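**Trolitley opens online matching of tax numbers and resident records**

BILTTHORPE, January 1, 2026 – Trolitley, the filing software firm, today released a record-matching service for households and sole traders registered with the Biltthorpe revenue office. Account holders can attach a taxpayer number to a resident record online, without a paper form.

The service compares three fields: surname, date of birth and postal code. If all three agree, the link is written to the account and a reference number is issued. If one field differs, the request is held for 15 days, during which the account holder may upload a corrected document. Held requests that are not corrected lapse and must be entered again.

A pilot in Dunbar covered 1,000 accounts. Of these, 23 were held, most of them for a surname changed after marriage. No account was linked to the wrong record. 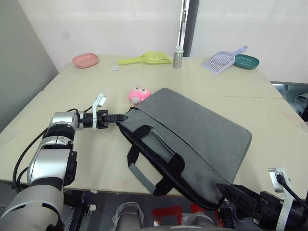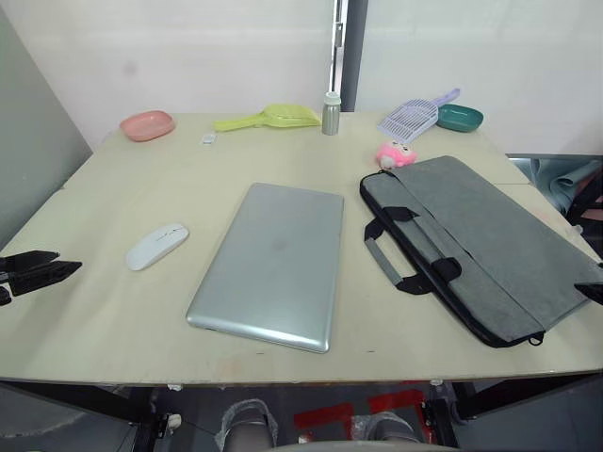
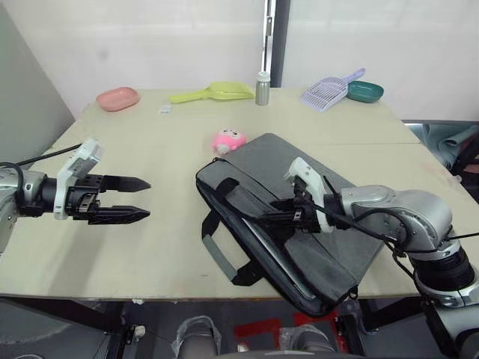
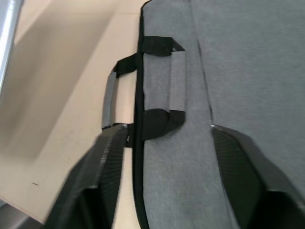 *First and second pictures: gray laptop bag on a worktable. Fourth picture: the bag's fabric and black trim, close up.*

Requests can be entered from any current browser. Scanned documents must be in PDF format and no larger than 6 MB per file. The mobile version accepts the same files but does not yet show the status of a held request – this will be added in July.

Accounts that already carry both numbers need no action. Joint filers must each enter a separate request, and a link made for one partner does not extend to the other. Sole traders with a second registration in Darnthorpe should use the number printed on their most recent assessment.

There is no charge for linking. Links can be removed only by the revenue office, on written application.

**About Trolitley**

Trolitley develops filing and record-keeping software for local revenue offices. Its main office is in Biltthorpe, with a support desk in Darnthorpe.

**Press inquiries:** Trolitley press desk, Biltthorpe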